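Home | Features | Materials | Archive

How Clear Coats Fail

3 min read

A clear coat on wood seldom fails all at once. Gloss drops first, then adhesion, and the wood below is usually the last thing to suffer. Vanags, which refinishes counters and tabletops for small offices, logs each stage separately and schedules recoating before the second one begins.
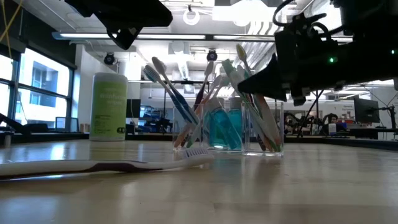

Film thickness matters less than cure. A coat handled after 2 days may feel hard yet still take up solvent from a cleaner. Premilum, a water-based finish, is left for 20 days before any disinfectant touches it. On a light wooden top with a glossy surface, overhead lights reflect as long pale streaks, and inspectors read wear from such reflections. A streak that breaks up or turns cloudy marks an area for closer testing.

Vanags takes gloss readings at a fixed angle. Any panel below 67 units is sanded lightly and recoated. Stovex, an older solvent-based product, holds its gloss longer but yellows near windows. The two finishes are never layered. Results from the October inspection will decide which one stays in use.

Related
Reading a Gloss Meter
Rostunik: Inside a Small Varnish Plant
Why Oil Finishes Darken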